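Como vistoriar uma viela antes de pedir a reparação do piso

Este guia serve a quem tem de levantar o estado de uma rua de serviço para pedir orçamento. Leve fita métrica, um caderno, giz e sapatos com sola grossa. Percorra o trajeto a pé nos dois sentidos. 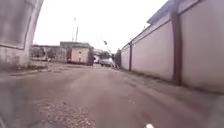 Trechos com asfalto

Comece pelo que ainda tem revestimento. Anote onde o asfalto termina e onde há brita solta, como no canto junto ao lado esquerdo da via. Registe também a presença de guia e as manchas na base dos muros. Marque o início de cada trecho com giz, na parede ou no poste mais próximo.

Nos trechos de terra, procure a água parada. Desenhe o contorno da poça no caderno e meça a distância até cada parede. Se a água ocupa o meio do caminho, o perfil está baixo no centro e a simples reposição de brita não resolve — é preciso dar caimento antes.

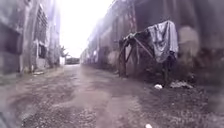

Ressaltos e restos de concreto

Meça a altura de cada ressalto no ponto mais alto e a largura na base. Um monte de concreto áspero não se cobre com terra: ou se remove, ou se rebaixa até o nível do piso. Entulho encostado às paredes entra numa linha separada do orçamento, porque a retirada costuma ser cobrada à parte.
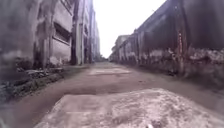

Ressalto de concreto claro em primeiro plano, com o piso de terra mais adiante.

Colin Haslam, que reviu a ficha da Perton, recomenda dividir o levantamento em 3 folhas: asfalto, terra e obstáculos. Na via larga de terra, use os postes do muro de painéis como referência. Anote o poste mais próximo de cada depressão
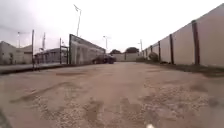
e indique a distância até a base do muro. Verifique ainda a faixa de vegetação rasteira ao pé dos painéis, que deve ser limpa antes do nivelamento. Veículos estacionados ficam no croqui, com o lado da via assinalado.

Passe tudo a limpo no mesmo dia. Se fez a vistoria em fevereiro e a obra só começa meses depois, repita as medidas das poças.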